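4.3 Recording a garment demonstration by remote control

1. Place one garment on the table and push the rest of the pile to a far corner.
2. Hold both leader handles still and press Record on the Penero console.
3. Check the wrist view and the head view before you move. 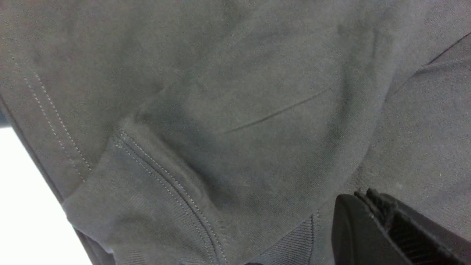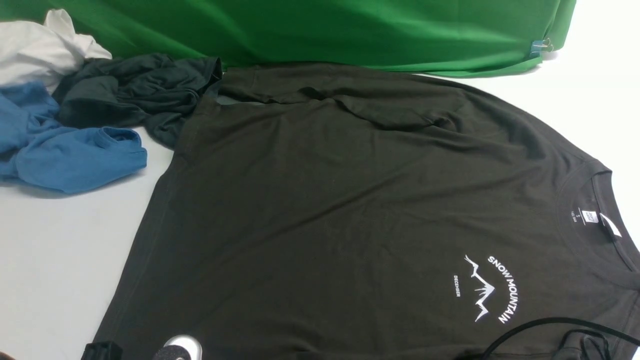
4. Lower the fingers slowly until they meet the cloth, then close.
5. Make each fold in one steady motion. Stop after 220 seconds at most.
6. Press Save, or Discard if you dropped the cloth.

Note: Record at least 31 takes per garment type.

CAUTION: Keep hands off the table while the arms are live.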